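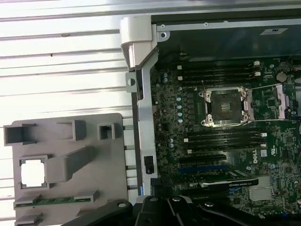
Section 3. Ground rules for running the arm on an open workstation

I wrote this part after Yolanda Paucar pointed out that our old guide told you how to start the arm and never told you when you shouldn't. So read this before your first session on the teardown bench, even if you've run the Zorano cell before. The steps are in the order I do them, and I'd like you to keep to that order.

Before you power the arm

1. Unplug the workstation from the wall, then press its power button and hold it for a few seconds. Do the same for any monitor cable or network cable. Nothing should run from the chassis to anything else.

2. Lay the chassis on its side with the board facing up and slide it around until it sits flat. Push it with your palm. If it rocks, fix that now – the arm presses harder than you think and a rocking case will walk right across the bench.

3. Take the air shroud off by hand and put it in the spot marked on your bench map. I know the arm can lift it. Please do it by hand anyway until you've been signed off on Level 2.

4. Clip the ground lead to bare metal on the chassis. Paint doesn't count! Then put on your own wrist strap and check it at the tester by the door.

Note: If the processor is out, treat the socket as the most breakable thing on the bench. The contacts are tiny and one bent one can finish the board. Draw a keep-out zone over the whole socket, lever included, before you load any program. Dénes Sipos draws his with a good wide margin and I've started copying him.

Setting the limits

5. Open the Latum panel and pick the profile called Open Chassis. Check that the force limit reads 140. If it shows any other number, somebody has been tuning, so reload the profile and look again.

6. Set the safe height so that the lowest part of the gripper clears the tallest part in the case. That's usually an expansion card (graphics cards stand up a lot more than the memory slots do). Measure it with the gauge. I used to eyeball it, and I have the scratched bracket to show for it.

7. Run the program once in the air, at the slowest speed, with your hand on the stop button. Watch the screws on the gripper body as well as the fingertips. Most of the scrapes in our log came from the body swinging over something while the person was watching the tips.

Caution: Keep your hands out of the case any time the arm is enabled. Paused is still enabled. If you have to reach in to move a cable or pick up a dropped screw, press stop, wait for the amber light, and then reach.

Working near cards and slots

8. Release the card latch and take out the bracket screw yourself before the arm goes anywhere near the card. The arm should only ever pull on a part that's free to come out.

9. Lift straight up. If the force reading climbs and the card hasn't moved, stop and back off to safe height. Don't raise the limit to get past it. Go find the thing that's still holding.

10. Never let the gripper rest on a heatsink or on the coin-cell battery, even for a second between moves. Park it over the bench.

When you finish

11. Send the arm home, switch it to disabled, and only then unclip the ground lead.

12. Write down the cycle count from the panel. The fingertip pads get changed at 2,000 cycles. If you sit down and the counter says 1,943, change them before you start, and note it on the Testex sheet with your initials.

Near misses go on the same sheet. A bump with no damage is still a near miss, and I do read them – steps 6 and 7 were both rewritten in February from what people put down there.

Section 4 covers swapping the fingertip pads.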